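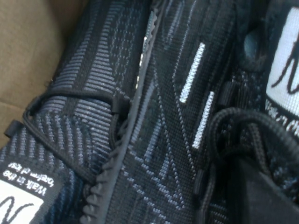 Pack them on their sides, sole edges to the middle, and stop stuffing the toes. Knit doesn't need it. That was Grulgate's view when the question of boxed storage came up in the spring, and the thread then went off into tissue paper and was never closed.

Lists > Footwear Care and Storage > Archive > June

Re: knit uppers, long storage in cardboard
June, posted by Orestis Rallis

Replying to Dekker's message, which I quote in part so the numbers stay with the answers.

> I have knit pairs to put away until fall and want to keep them in
> cardboard. Three things I can't settle from the archive:
>
> 1. Side by side on the soles, or on their sides? My boxes are
> too narrow for the first without squeezing.
> 2. Does a toothed outsole mark the other shoe's upper if they
> are pressed together for months?
> 3. Is tissue between the shoes worth the trouble? Foseo said
> no, Doment said always, and neither gave a reason.
>
> The shelf is in a hall closet. No heating pipe, no outside wall.
>
> Dekker

1. On their sides. A knit upper has no stiff panel above the sole line, so a shoe standing in a narrow box takes the squeeze at the collar and the collar folds. Laid over, the load goes into the sole edge. Turn the shoes so that the soles face the middle of the box or both face the same wall. A tight fit is acceptable if the lid closes without being pushed. If you have to lean on the lid, get a bigger box.

In the black pair with the gray-blue ribbing, the serrated sole edge comes down between the two shoes, and that line is the one to watch in any box packed that close. Check it before you check anything else.

2. It can. I kept a pair pressed together under a 2 kg stack of other boxes for 70 days. The teeth left a row of dents in the knit, each about as wide as a pencil point. They were gone after a night on an open shelf with no steam and no brushing. I would not assume the same result after a year. Loose or brushed knit will also catch on a sharp tooth when the shoes are pulled apart, so lift one out straight up and do not drag it across the other. Printed film logos are a separate problem and I have no figures for those.

Labels sewn to the knit need a look as well. The stitching holds its length while the knit around it stretches, so a fold tends to start at the corner of the label. Smooth that area flat with a thumb before closing the box.

3. One sheet, between sole and upper only. Foseo is right that a sheet wrapped around the whole shoe does very little in a closed box. Doment is right where the outsole is dark rubber and the upper it touches is pale. On black against black I leave it out unless the teeth are sharp. Use plain white tissue. The printed kind can transfer ink.

On the cardboard itself: the wall should be dry and flat to the hand. A light crease across a side is cosmetic if the corners are square. A soft wall is a reason to throw the box out, whatever it looks like. I do not tape the lids. A taped box does not get opened, and I want each one opened at least once during the summer.

Before packing:

- brush the outsole dry and pick grit from between the teeth
- leave the pair in room air for two days
- loosen any cord or lace so that it is not pulling on the knit
- tuck pull tabs flat, outside the shoe
- write the date on the end of the box, in pencil

Stack no more than four high. Almost 100 pairs have gone through my closet on this arrangement and the only failures were two collars, both from boxes I had stood on end to save room.

I have not tried it in a garage or an attic. If anyone has kept knit in cardboard through a humid summer, please post the box size and the length of time, even if nothing went wrong.

Orestis Rallis

Filed under: Storage, Knit and woven uppers, Boxes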